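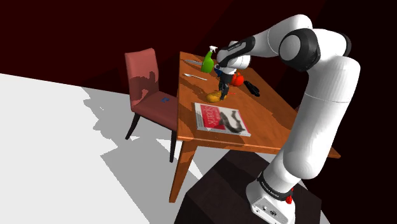

The Second Screen at the Canik

A small-town movie house is making its money back on films that are already on television

The Canik Theater in Nosivberg has two auditoriums. The big one seats 600 and shows whatever opened on Friday. The small one seats 177, has a pillar in the back row, and for most of the past decade showed the thing that opened three Fridays ago to a crowd you could fit in a van.

Last October the theater gave up on the three-week-old blockbusters and turned the small room over to repertory. That means old movies, one title a week, two evening shows and a Sunday matinee. The first booking was a black-and-white crime picture most people in town could have watched at home for the price of a coffee. All three shows sold out.

I grew up going to the Canik, and I had my doubts. Nosivberg is not a college town. The nearest film program is a two-hour drive away, and the last time the theater tried anything with subtitles it ran for four nights and was replaced by a cartoon about otters. But I have been to nine of the repertory shows now, and the room has been at least half full at each of them.

What people come for

The easy answer is nostalgia, and some of it is that. The western in week four drew a crowd of retirees who knew the dialogue and said it out loud. The following week it was a 1980s horror sequel, and I doubt anyone in the first six rows was born when it came out. They screamed in the right places and laughed in a few wrong ones. It was the best time I had at the movies all year, and the film is not good.

I saw the same sequel again at home a few nights later to check. It was worse on the couch. The middle drags, the killer's mask looks like what it is, and I paused it twice to do something else. In a dark room with a hundred other people you can't pause it, so you sit through the slow part and the slow part does its work.

Price matters too. A repertory ticket is five dollars, and a new release in the big room is more than twice that. A family that would think hard about a superhero picture will take a chance on a musical from before the parents were born.

The problem of the print

Showing old films is harder than it sounds. The Canik still has one of its two 35mm projectors, a Brarkar that was installed when the building was remodeled and then sat under a tarp for years after the switch to digital. It was put back in working order over the summer. Five of the shows so far have been on film and the rest on digital files.

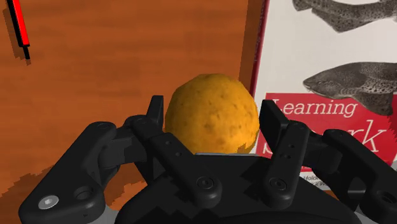

Orange and black, up close.

Film prints have to be rented, insured, shipped both ways and inspected reel by reel. Many titles have no print available at any price. The Canik gets most of its prints from the Friesen collection, a regional archive with 1,042 features on its shelves, and about a third of those are too worn to lend. The ones that do travel show their age. The romance that played in week seven had a green line down the right side for its whole second reel, and a splice near the end that took out half a sentence.

I didn't mind the line. I did mind the half sentence – it was the proposal.

The digital shows look cleaner and are sometimes the better choice. A good restoration of a color film can be startling if you only know it from cable. A bad one is waxy, with the grain scrubbed away and everyone's skin like candle ends. The theater's printed schedule now says which format each title will be in, and I would like to see more places do the same.

What's playing

The winter calendar has 27 titles on it, running into early summer. It leans on comedies through February, then moves to a run of science fiction, mostly the cheap kind with good ideas and poor spaceships. There are two silent films with live piano. There is also a three-hour historical epic with an intermission, which will be the real test of the seats.

The weak spot is anything made outside the United States. I count three foreign titles in the whole season, all of them famous. The otter cartoon may still be on somebody's mind. With rooms this full, the Canik can afford to book a few things its audience has never heard of, and I hope it does before the habit of safe choices sets in.

The next matinee is on Sunday, January 11, 2026, at 2 p.m. It is a heist comedy, on film. Avoid the seats behind the pillar.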